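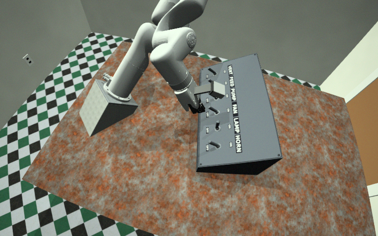
September 29, 2022

Adhesive bench, entry on the Kindale epoxy joints

Picked up where the last page stopped. The second set of lap joints has finished its cure and the full set is now on the shelf above the oven. Labels are on the long arm of each coupon, away from the overlap, so nothing gets under the grips. The earlier set had labels near the bond and two of them tore in the jaws, which left paper in the serrations.

Purpose, for anyone reading this cold: we want to know whether the abrasion step on the aluminum coupons can be shortened without losing shear strength. Present practice is solvent wipe, abrade by hand, wipe again, bond within the hour. The abrade step is slow and depends a lot on who does it. The Drekis pads are supposed to give a more even scratch pattern than loose paper on a block. I have no opinion on that yet.

Stock is the same sheet as before, sheared and deburred in one batch. Edges checked with a fingernail and a straightedge. Several coupons had a slight bow from the shear and I put those aside for peel practice. A bowed coupon will load the end of the overlap before the middle and the number that comes out is not worth having.

Surface prep. Group A was done the old way, paper on a block, crosshatch. Group B was done with the pad, straight strokes along the length, then a light cross pass. Group C was wiped only, no abrasion, as a floor for comparison. All wiped with fresh cloths, one direction, cloth turned after each stroke. Water break check on every piece. Group A held a film without trouble. Group B held a film except for one coupon that beaded at a corner, redone from the first wipe. Group C beaded on most of the face, as expected for bare sheet, and was bonded anyway.

Mixing. Kindale two-part, weighed on the small balance with the draft cover down. The mix ratio by volume on the cartridge and the ratio by weight on the sheet do not agree unless the densities are applied, so use the weight column and ignore the cartridge. Stirred with a flat stick, scraping the sides and the bottom of the cup, then transferred to a second cup and stirred again. The second cup matters more than the extra stirring. In the previous batch there was a soft streak in one squeeze-out bead, and I put that down to unmixed resin off the wall of the first cup.

Bond line control was 200 micron glass beads, sprinkled on the wet adhesive and not mixed in. Mixed-in beads tend to settle in the cup before the last joints are made. Sprinkling is untidy but each joint gets a similar share. Excess knocked off on a sheet of foil.

Fixture. The old clamp board is still usable, but the pins on the left row are worn and let the coupons rotate slightly. I shimmed them with tape for this set. New pins should be turned before the next round. Clamp load by spring clip, two per joint, placed over the overlap and not beside it. Squeeze-out was left on the sides and wiped from the ends with a square-cut stick while wet. Fillets on the ends raise the apparent strength and vary from joint to joint.

Cure was overnight on the bench under the board weight, then the oven at low setting. The oven display reads higher than the loose thermocouple at shelf level. I have gone by the thermocouple. The door seal on the lower edge is flattened and probably explains the gradient between front and back. Joints were rotated front to back halfway through the oven step.

First pulls, from the spare joints only. These were made with leftover adhesive near the end of its working time, so they are a check of the frame and grips and should not go in the table.

Spare 1, group A prep: failed in the adhesive, both faces covered, clean load trace.
Spare 2, group B prep: failed mostly in the adhesive, a thin crescent of bare metal at one end.
Spare 3, group C prep: bare metal on one face over the whole overlap, low load.

The crescent on spare 2 is at the end nearest the pin row that was loose. It may be a fixture effect and have nothing to do with the pad. Look for the same thing in the proper set before drawing anything from it.

Load frame. Zero drifted between the first and second pulls and then stayed put. Warmed the electronics longer and re-zeroed with the upper grip hanging free. The crosshead rate was left at 2 mm per minute. The Sarkero grips need the spacer tabs on both sides or the load line runs off center by one sheet thickness. Tabs are in the shallow drawer, in the tin with the feeler gauges. Please put them back there.

The peak load on spare 1 looked reasonable against the Kalogeropoulos notes, although those used a thicker bond line and a longer overlap, so the comparison is loose. Their figures are given per unit area and assume even stress across the overlap. Ours will be reported the same way for convenience. Neither describes what the glue at the ends is carrying.

Data files. The logger began this series at run 386. Runs before that belong to the previous adhesive and should not be merged, even though the column headings match. Time column is in seconds from trigger. If the trigger fires early on grip slack, trim to the first steady rise and write the trim point in the comment field. Do not overwrite the raw file.

Stock check: 18 good coupons left after this set, enough for one small repeat. More sheet is needed if we go on to the humidity soak. Pads are fine. Mixing cups are low. The open resin has thickened slightly at the cap threads but pours normally once the threads are wiped.

Still open:

Measure bond line on every joint before pulling, three points along the overlap, micrometer minus the two adherends.
Turn new pins for the left row.
Replace the lower oven seal, or at least flip it.
Decide how long group B can sit between abrasion and bonding. Everything so far went together within the hour, and the shop floor will not always manage that.
Photograph failure faces under the same lamp for all groups, scale bar in view.

Proper set gets pulled once the bond line readings are in. Order of pulls to be shuffled across the groups so that any drift in the frame is spread out. Shuffled list is taped inside the back cover.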